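Search the Zuvville Neighbors help pages... Go

Posted by Kamrul Miah, 1 June 2026

How do I stop a serving tray from sliding around?

I bought an oval tray in Odthorpe in May and it skates across my table whenever anyone reaches for an olive. The table is smooth wood, the tray is smooth underneath, and my guests are not smooth at all. I don't want to glue anything to either one. Ideas?

sezer29
Damp dishcloth, folded flat. My grandmother carried soup on this principle for decades. Wring it out well or you'll trade a sliding tray for a white ring on the finish, and then you'll be back here with a new question.

Skusatico
Buy a heavier tray.

oldporchlight
The answer above is technically advice. What I do is cut a piece of rubber shelf liner three fingers smaller than the tray all the way around, so it doesn't show. Wash it when it gets crumbs in it — it stops gripping long before it looks dirty. Felt pads make things worse, ask me how I know. A foam board works too if you can live with the look. 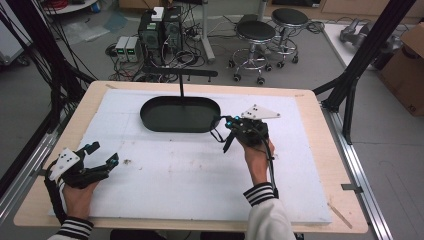

Dark oval tray on white foam board, wooden table.

Mine has been on liner through almost 29 dinners and one cat.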